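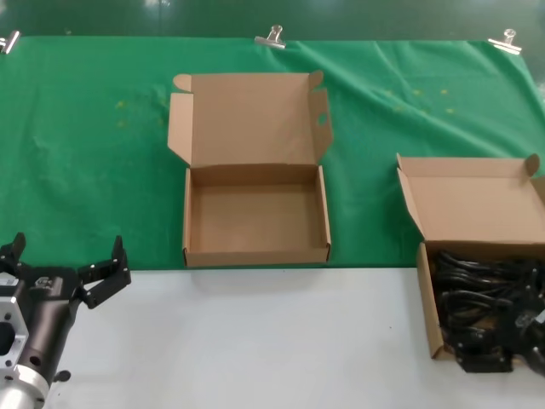
Speaker notes: Where the river meets the lagoon. Visiting Pradero without hurting it
Talk for the evening program, 8/21/18

Slide 1. Title

Good evening and thank you for coming. My name is Atif Qureshi. I have worked as a nature guide at Pradero for seven seasons. Before that I was guiding in the mountains, so I had to learn birds again from the beginning.

(Wait until the people at the back sit down. Speak slowly.)

I will talk for 40 minutes and then we have time for questions. If you don't understand my accent, please raise your hand. I will not be offended.

Slide 2. Map of the lagoon

Show first the river Zumley, coming from the north. Then the sand bar, then the sea. The opening in the sand bar is narrow and it moves a little each winter. My colleagues who take people by boat must learn it again every May.

Say: the water in the lagoon is almost fresh on the north side and almost as salty as the sea on the south side. In the middle it depends on the rain and on the tide. This is why you can see reeds and ducks in the morning, and in the afternoon, one hour of walking away, you are on a salt marsh with very different plants under your feet.

Point at: the visitor hut, the Rizvi trail, the two viewing places, the parking area. Do not point at the tern island yet.

Slide 3. The Rizvi trail

The trail is eight kilometers if you walk the whole loop. Most visitors walk only to the first viewing place and return, and this is perfectly fine. The surface is flat but after rain there is mud near the second bridge. Good shoes are enough, you don't need boots.

The old signs were green with white letters and many people could not read them in the evening light. The new ones are larger. If you find an old one still standing, please tell us at the hut.

Ask the audience: who has walked it already? (If many hands, go faster over this slide.)

Slide 4. Who lives here and when

Spring: waders passing to the north. They stay a few days, eat as much as they can, and leave.
Summer: terns on the island, herons in the reeds, many young ducks.
Autumn: the waders again, but slower, and the young ones are not so shy.
Winter: geese and swans. For me the best season, but it is cold and the hut is closed.

Tell the story of the evening count. Last autumn Judite Henriques counted 507 geese coming down to the south side before it was dark. She wrote the number on her hand because the notebook had fallen in the water. Pause here, people usually laugh. 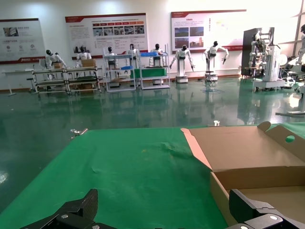 Slide 5. The tern island

Now point at the island. It is small and low, only sand and shells. The terns make their nests directly on the ground. The eggs have the same color as the sand, and even from very close you can miss them.

When a person or a dog comes near, the parents fly up and the eggs stay in the sun. On a hot day, a short time is enough to lose them. So we ask all boats and kayaks to stay outside the yellow buoys until the young birds can fly.

Please say this part in a friendly way. Last year I was too strict and one gentleman left the room.

Slide 6. Boats

There is one tour boat, the Wumimus. It takes 10 passengers and it goes slowly. The tour follows the reeds on the east side and turns back before the buoys. You can book at the hut, but not by telephone, only in person or by e-mail.

Kayaks are allowed everywhere north of the first viewing place. Please do not enter the reeds, also when you see an open channel. The channels look empty and they are not.

If somebody asks about jet skis: no. They are not permitted in any part of the lagoon.

Slide 7. What to bring

Binoculars, if you have them. We lend some at the hut, against an identity card.
Water to drink. There is no shop after the parking area.
A hat and a light jacket, both. The wind changes in the afternoon.
Dogs must be on a leash, and on the sand bar they are not allowed at all.

Slide 8. How you can help

Write what you see in the book at the hut. Also common birds, please. People write only the rare ones, and then we don't know how many of the ordinary ducks we have.

If you find a bird with a ring on the leg, try to read the letters with binoculars or take a photo from far. Do not follow it to get closer.

Slide 9. Questions

Thank Judite for the maps and for the sound recordings. Play the recording of the curlew while people think about their questions (volume not too high, the speakers in this room are strong).

Questions they will probably ask: mosquitoes (yes, in the evening), swimming (only on the sea side), toilets (at the hut and at the parking area).

Put the leaflets next to the door before the lights go on.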